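Manorial court rolls
6 min read
14 shares | 2 comments

Manorial court rolls are the written records of the local courts held by lords of manors in medieval and early modern England. They are among the richest sources anywhere for the lives of ordinary country people, and they cover an astonishing range of business: land transfers, unpaid debts, stray pigs, broken hedges, weak ale, and quarrels between neighbors who plainly couldn't stand each other. The earliest surviving rolls date from the thirteenth century, and many manors kept up the practice long after the Middle Ages.

Form and language

A typical roll is made of parchment membranes sewn together, either end to end or at the head. Entries are usually in heavily abbreviated Latin, though English words slip in wherever the clerk had no Latin term for a tool, a field, or an insult. Each session opens with a heading giving the name of the manor and the date, normally reckoned by a saint's day and the year of the king's reign. Fines and other payments were noted in the left margin, so that the lord's officers could total them quickly.
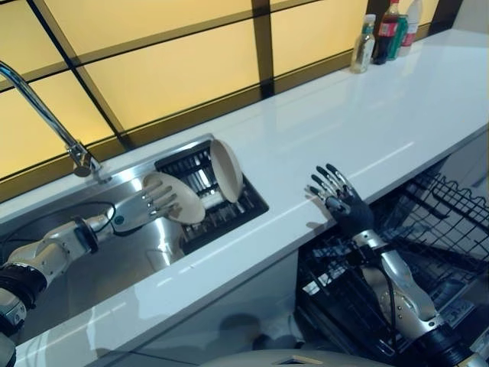 The clerk wrote for his employer, and this shapes everything in the record. A dispute that brought in no money might get a single line, while a missed labor service could fill a paragraph. Even so, the rolls catch people in motion -- borrowing grain, leasing half an acre, standing surety for a brother -- in a way that tax lists never do.

The Cisham rolls

The Cisham series is a wonderful case of what a small manor can offer. It consists of 32 membranes from the fourteenth century, and it names tenants who appear in no other document. Widows are especially visible. Several held land in their own right, paid the entry fine, and came to court to defend a boundary or chase a debt. The neighboring manor of Kostham left a thinner series of 19 membranes, but the two overlap for a run of years on either side of the Black Death, and families can be followed as they moved from one lord's land to the other's.

Both series passed through private hands before reaching the record office at Varninbridge. A full transcription was finished in 2000 and published by the Figueroa Press in 2 volumes, with an index of field names that is a delight to browse.

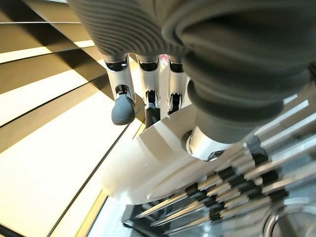
Did peasants write any of the entries themselves?
Almost never. The rolls were the work of trained clerks, and what a tenant said aloud in English reached the parchment as a short Latin summary.

Use by historians

Older studies mined the rolls mainly for rents and prices. Later work turned to family ties, credit, migration, and the standing of village officers such as the reeve and the ale-taster. Some of the most exciting research looks at how tenants used the court for their own ends, appealing to the custom of the manor when a lord pressed for more than they believed was due. Gaps remain a serious problem. People with little or no land appear only by chance, and a missing year may reflect a lost membrane, a lazy clerk, or a court that was never held.

See also: Custumals; Copyhold; Frankpledge

Contact the editors | Copyright and reuse | Back to top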